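1/30/26

Long day, writing this fast before I forget it all. Back hurts. Ate crackers for lunch.

Morning
Two-jaw gripper first, the old Vindell. Did the bottle set with it, 51 tries, same start pose every time. It's fine. Boring and fine. Squeezes whatever you put between the jaws and doesn't care. The one thing it hates is anything wider than its opening, so the big jar got skipped again and I wrote "n/a" in the sheet, same as in November. Đức wants a real number there instead of n/a. Told him the real number is zero then.

Swapped it off before ten. Six screws, one of them stripped, had to borrow the good driver from Witold's drawer (put it back!!). Controller threw its usual fit about the tool weight until I typed in 890 grams by hand. Need to save that as a preset. I say that every time.

Midday
On with the Marquez hand. Took forever. Cable for the fingers keeps wanting to loop under the wrist, so I retaped it twice, then Marites came over and did it properly in one go. Sleeve on last. She thinks the sleeve is too bulky and she's probably right, it bunches up and eats part of the wrist camera's view. I'd rather have that than pinched wires.

Started with top-down reaches onto lids. Speed at default to begin with, way too quick for my taste, the wrist view is mush everywhere but the fingers. I had my thumb on the stop button the whole time.

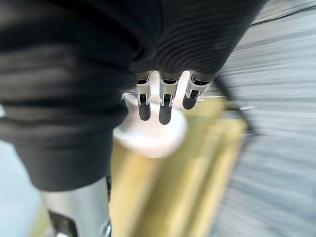

Afternoon
Dropped speed by half and the pictures got usable. Kept the same approach, fingers down from above. What I noticed – the fingertips don't sit level with each other over a lid, the right one rides higher, so if you only think about the lowest tip you get the height wrong for the rest. Crisanto says fix it in the hand pose, Eduardo says fix it in the approach angle. They argued about that for a while and I went and got coffee.

Got 19 runs logged before the controller dropped its conection and I lost my place. Restarted, rehomed, checked the zero. Not going to compare 19 against 51, need the full set or it's meaningless. But gut feeling, the hand is nicer on round stuff and a pain on everything else. Setup time alone, ugh.

Tomorrow
– finish teh lid set at half speed
– shorter sleeve? ask Marites if she has one
– try the Darard camera on the side post, wrist view by itself isn't enough
– email Lendcombe about spare tips, they never answered the last one
– SAVE THE PRESET

Home by eight. Soup, bed.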